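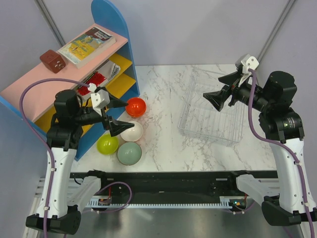 Bancada de teste do Brirker: dois braços, quatro taças, cesto transparente à direita.

O Brirker, da Plandholm, foi avaliado a arrumar taças num cesto. Em 91 ciclos registei 11 falhas, 8 delas iguais: a garra esquerda prende a borda da taça vermelha, inclina-a e o controlador dá a preensão como válida com o binário abaixo do limiar. Sem alarme, sem paragem. O registo só acusa o erro 18 depois de a taça cair.
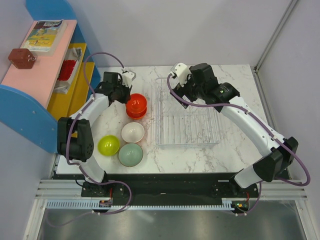
Segurança e assistência

A paragem de emergência corta os motores, mas abre também as garras, opção discutível com loiça suspensa. Leen Nseir, da assistência, indicou o firmware de abril; a falha manteve-se. Não o recomendo sem vigilância.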